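Last revised November 13, 2020

## Cords, benches and floor space in a shared workshop

These notes apply to a room with a hard, smooth floor, a few light tables and more equipment than wall outlets. Our own room at Clodeston fits that description.

### Power strips

- Read the rating on the underside of the strip before plugging anything in. Add up the nameplate draw of every device, including chargers.
- Plug heaters, kettles and shop vacuums directly into the wall. They don't share a strip with anything.
- Never feed one strip from another. If the cord won't reach, buy a longer strip or move the bench.
- Keep strips off any floor that gets mopped. A strip with keyhole slots can be screwed to the underside of a table or to a leg. Leave 6 cm clear at each end so the plugs can be pulled straight out.
- Replace a strip if a plug sits loosely in it or if the casing has changed colour.

### Cables

Start at the device and work back toward the outlet. Starting at the outlet only moves the tangle to the other end.

1. Switch off and unplug one device.
2. Draw its cable free and wipe it with a damp cloth. Let it dry.
3. Label both ends. Masking tape folded over as a flag works on any diameter.
4. Coil the excess in loose loops and secure it with hook-and-loop tape. Zip ties pulled tight will mark soft insulation — keep them for fixed runs.
5. Reconnect and go on to the next.

Sort by function before sorting by colour. Black and white cables often end up in the same run, and the colour tells you nothing about what they feed. Where a cable has to cross a walkway, use a rubber cover strip. Ours are Nelby, cut from a 500 cm roll with a utility knife.
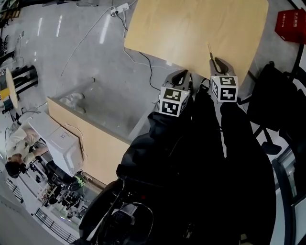
*Light wooden table, with the power strip and cables on the floor beyond it.*

### Tables and bins

Clear a wooden tabletop completely before wiping it. Use a cloth wrung nearly dry, follow the grain, and finish with a dry cloth. Rounded corners collect grime on the underside of the curve, so run the cloth beneath the edge as well.

Open-topped metal bins fill with whatever is nearest. Empty them on a fixed day, wipe the inside corners and check the rim for burrs. A fine file takes a burr off in a few strokes.

### Smooth floors

Dust mop first, then damp mop with neutral cleaner. Grit dragged under a wet mop scratches the finish. Look across the floor toward the reflection of the ceiling lights — streaks and residue show up there first.

Corrections to Xuelian Xia, bench 73.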